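Speaker notes - Folding at the Table
Talk for the Jongate staff afternoon, laundry and linen group
Speaker: Loubna Chraibi

Opening

Say hello, thank Heriberto Pacheco for setting up the chairs. Ask who folded something this morning. Wait for hands.

I started in the linen room at Carrillo in September, on the towel side. My first full month I folded 2063 pieces, and we had to refold 157 of them. Leobardo Varela kept the sheet on the wall and I still have it. Hold up the sheet.

Most of those refolds came from one mistake. I was folding before the cloth was flat. The whole talk is about that, so if people have to leave early they can leave after the next part.

From pile to flat

A cloth out of a pile has no top or bottom yet. New people grab the nearest corner and pull. You get one corner and a twist, and the twist stays in through every fold after that.

What we teach now:
- Put the cloth down in the middle of the table. One cloth only.
- Pick it up by a gathered part near the top of the heap and let the rest hang.
- Find an edge and run along it to a corner. Then find the next corner on the same edge.
- Lay it down away from you, far edge first.
- Smooth from the center out with flat hands.

Keep the basket at the back of the table, off to one side. If it sits in front you reach over it every time, and sleeves catch on it.
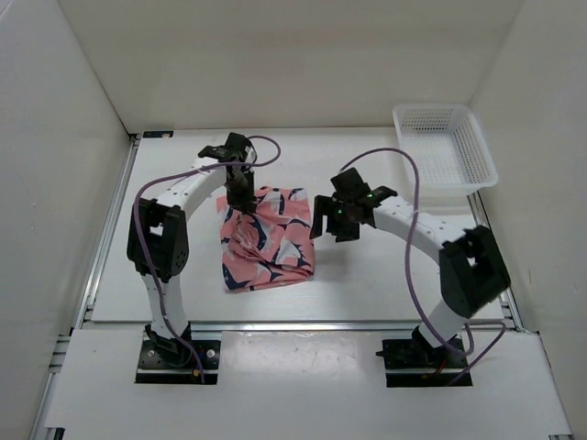 Table and light

Pale table, colored cloth. You can see the edge of a pink cloth on a white top from across the room. White on white is harder, and for white towels we put down a gray sheet first. Baltazar Nava asked about patterned tops last time. Answer: no, the eye follows the pattern.

Light should be even. One strong lamp from the side makes every crease look like a hem. Wipe the table at the start of the shift.

Two hands

Both hands do the same amount of work. Watch for people who hold with the left and do everything with the right. Their folds drift to one side and the stack leans by the tenth piece.

Demo here, two minutes. Use the small cloth from my bag, crumple it well first. Do it once at normal speed, once slow. Don't talk during the fast one.

Then ask Ezequiel Alcaraz to come up and do his way, which is thirds before halves. It gives a narrower stack and fits the Pumard shelves better. Halves first is fine for the deep shelves.

Numbers, if asked

The second month was 2305 pieces. Our small cloths were almost 696 of the total on the old count, but that sheet mixed in napkins, so don't lean on it.

Questions

Likely ones: fitted sheets (separate talk, Sovumley room, after the break), and whether to fold warm. I fold towels warm and napkins cool.

Leave the practice cloths on the side table. Collect the wall sheet before going.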